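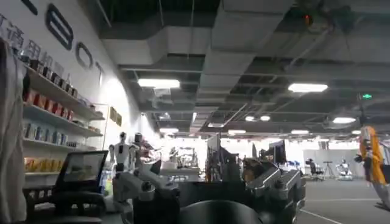

The shelf wall and the main floor, from a gripper's wrist camera.

Sidville Robotics Club: Frequently Asked Questions

Who can join?
Anyone enrolled at the school, from age 14 up. You do not need to have taken a programming class. New members start in September, but you can ask to join later if a team has room.

When does the club meet?
Doors open at 4 in the afternoon and we finish at 7. If you have a sport or a job, come when you can and tell your team lead.

What do the teams work on?
Shelf picking. The gripper has to find a named item on the wall shelves, take hold of it and bring it to a desk without dropping it. Cans are the usual starting point. Small boxes come next.

How big is a team?
Five people at most. One person runs the arm during a trial and one keeps the log. The others swap between code and hardware.

Can I work with the humanoids?
Not in your first term. After that, ask Isauro Meléndez. He keeps the sign-up sheet and will want to see your safety card.

What is the safety card?
A short check you do with Esben Brøndum before your first session on the arm. You show him where the stop button is, how to clear the area and how to shut down. If you lose the card you have to do the check again.

Do I need my own laptop?
No. You can log in at any of the workstations. Save your work to your team folder, as the local drives get wiped.

Can I move things on the shelves?
Only during your own trial. Put every item back on the shelf it came from. Other teams use the same layout and their code depends on it.

Is there a competition?
Yes, the Cumik Cup, in the spring. Each team gets seven picks and the judges score speed and handling. Entry is optional. Melquiades Zavala handles the forms.

What does it cost?
Nothing during the year. Teams that enter the Cup pay for their own shirts.

Can parents visit?
Yes, on open afternoons. Please sign in first and stay with a member while you are on the floor.

Who do I contact if my question is not listed?
Cirilo Jaramillo, or leave a note in the club mailbox at the front office.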